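# Two arms, one key ring: my Tallstead project write-up

My question for this project was a simple one. Does a policy get better at fiddly two-handed jobs if I label each recording by who is holding what, frame by frame? I called the labelling scheme Jolon, and it has 4 states: left holds, right holds, both hold, neither holds. Everything was logged with Ukano, which I'd used last year and (mostly) still like.

## The task

I picked keys because they're horrible! A split ring is thin and shiny, it swings about, and from one wrist camera you often lose the very bit you need behind a finger.

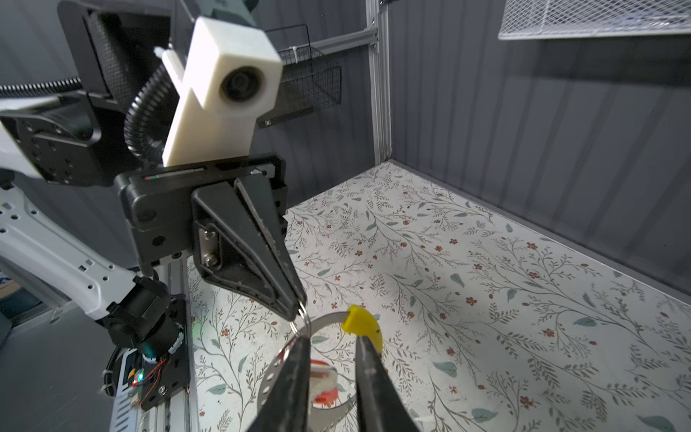 ## Collecting the data

I drove both arms myself and ended up with 3935 clips, each trimmed to the part where at least one gripper is near the ring. Labelling took far longer than I'd planned. The "both hold" state was the awkward one, as the fingertips get so close together that I kept changing my mind about when it began. 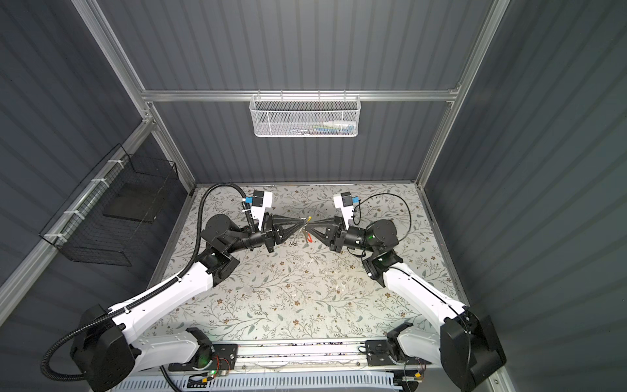 I settled on using finger width plus the two wrist views, and went back over the early clips with the new rule. After that I trained on 2000 of them and kept the rest aside. The baseline, Prothero, had the same clips without any labels, so the comparison felt fair to me.

## What I found

The labelled version let go too early much less often. It was no better at the first pick-up, which I'd half expected. I ran 3 training seeds and the gap went the same way each time, though it was pretty small in one of them.

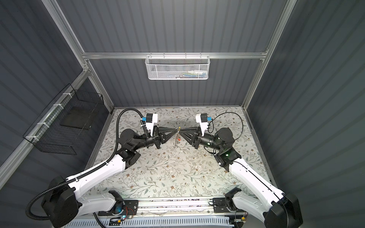

## What I'd do next

- Get a second person to label a batch, so I can see how much of "both hold" is just my opinion
- Try something soft, like a cloth strap
- Sort out the clip names before recording, not in the last week of November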